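The summer I turned eleven, my uncle left a button accordion at our house and didn't come back for it until Christmas. It sat in its case behind the couch. My mother said I could open it if I washed my hands first, so I washed my hands and opened it, and I've been more or less attached to the things ever since.

I should say I was never taught. I worked out the right hand by ear and ignored the left hand completely for the first year or so. People who know the instrument can still hear that. I tend to treat the bass buttons like an afterthought, and when I play with others somebody usually ends up covering for me.

The one I have now is a two-row Muraso that I bought used in April. The asking price was 599 and I paid 599, because I'm no good at haggling and the man selling it had a bad back and had carried it up two flights of stairs to show me. It came with a cracked strap and one reed that wouldn't speak on the push. On the pull it was fine. If you don't know these instruments, each button gives one note when you close the bellows and another when you open them, so a dead reed takes out half a button. You learn to steer around it, and then you get so used to steering around it that when it's fixed you keep doing it.

I put up with that for a couple of months. Then I took it to Villads Blöndal, who has a shop in Granavard and works on squeezeboxes and reed organs. He charged me 330, which covered the reed, new wax on the whole block it sits in, and four leathers that had curled. He also fixed the strap and wouldn't take money for it. I had the instrument back in under three weeks.

What I liked was that he let me stay while he opened it up. He pulled the bellows pins one at a time with a pair of padded pliers and stuck them in a piece of foam in the same order they came out. Each pin goes back in its own hole. He said he once had a box come in where the pins had been mixed, and it leaked at every corner. Then the two ends came apart and I saw the reed blocks for the first time. They smelled like an old cupboard. There was a pencil number on one of them, 2,107, and he thought it was probably the maker's count but wouldn't swear to it.

The bad reed had a speck of something under the tongue. He cleaned it out, and it still wasn't right, so he replaced the plate. Tuning took longer than everything else together. He would scratch a tiny bit of metal off near the tip, play it, listen, and scratch again. Near the tip makes it sharper, near the rivet makes it flatter. I asked if I could try one on a scrap plate and I took it a good quarter tone sharp in about three strokes.

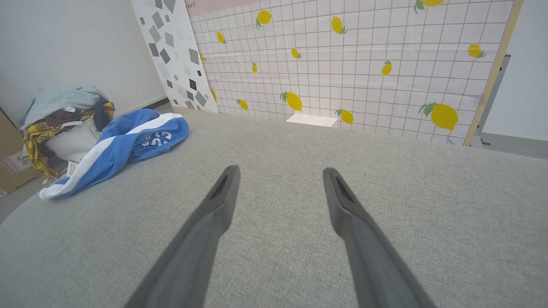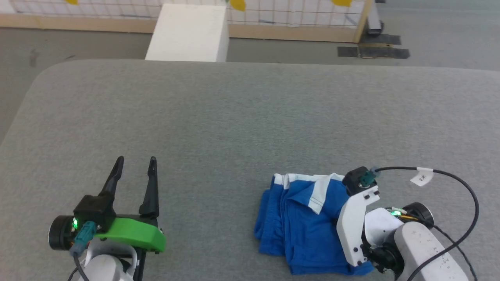

Since it came home I've been going to the session at Lerkden again. It's in the back of a cafe, mostly fiddles, with one flute and a guitar player named Fu who knows every tune I've ever heard of and plenty I haven't. I had stopped going over the winter. My old box was in the wrong key for most of what they play – it was a C and F – and I got tired of sitting out two tunes out of three with a cup of tea.

The Muraso is in D and G, so I can play nearly everything now, if not at their speed. There's a jig they always start with that has a run up to the high B, and the new reed is right in the middle of it. The first night I still skipped the note out of habit. Fu noticed and asked if the button was stuck. I said no, I was.

I've been working on the left hand too. I do ten minutes with the right hand in my lap, just basses and chords against a metronome, before I let myself play a tune. It's dull. The changes are getting cleaner, though the air button still catches me out, and I run out of bellows at the end of long phrases.

Next thing is the grille cloth, which has a tear near the top row. Villads says it's only for looks and I can do it myself with thin glue and patience. I have the glue.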